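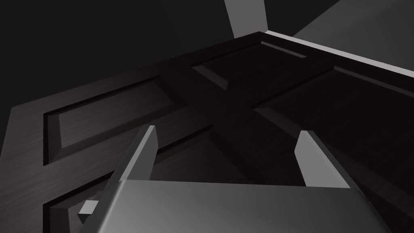

Do I need to run a humidifier all winter to keep a wood floor from gapping?
Only during the dry stretches, and only if a meter in the room shows the air staying dry for several days in a row.

Date: Jul 27, 2024
List: Truvthorpe old house list
Subject: Re: Winter gaps, humidifier or leave it alone?

The short answer is above. The longer one follows, and I will answer the filler question at the end.

Earlier message:

> We bought a house on the Gastadport side last October and the
> front room floor opened up as soon as the heat came on. It has
> mostly closed again now that it is summer. The room is 224 square
> feet. My brother-in-law says to get a big humidifier and leave it
> on until spring. The previous owner left a small Fakir unit in
> the basement. Is that enough? Should I also fill the gaps while
> they are narrow? I don't want to do this twice.

Gaps that open with the heat and close in summer are normal. Boards shrink across their width as they dry and take it back when the air gets damp again. If yours closed up, nothing is wrong with the floor itself.

Buy a humidity meter first. Put it on an inside wall at chest height, away from registers and the kitchen, and write down the reading morning and night for two weeks after the heat comes on. I did this our first winter and found the front of the house was dry and the back was fine, so one unit for the whole place would have been the wrong purchase.

I don't know the Fakir you have. Look for the rated area on the label and compare it with your room. If the front room is open to a hall or stairs, count those too. Ours opens onto everything and comes to 692 square feet, and a small portable could not keep up with it.
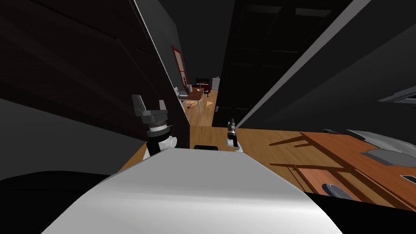
Wood floor with the dark wall behind it.

Don't leave any unit on until spring without checking. Too much moisture shows up first on the windows. If there is water on the inside of the glass in the morning, turn it down. We ran ours too high one January and had mildew on the sills before we had any change in the floor.

Clean the tank every week. Hard water leaves scale, and white vinegar takes it off. Rinse it well afterward.

On filler: don't, at least for seasonal gaps. If you fill them in summer, the filler cracks when the boards pull away. If you fill them in winter, the boards push it out or crush it. A gap that stays the same width all year is a different matter, and a thin glued strip of matching wood holds up better there than anything from a tube.

I had one quote from Grerkura for a unit tied into the furnace. It came to 1000 dollars installed, and we decided to wait. If anyone here has had one put in on a hot air system this old, I would like to know how often the pad needs changing.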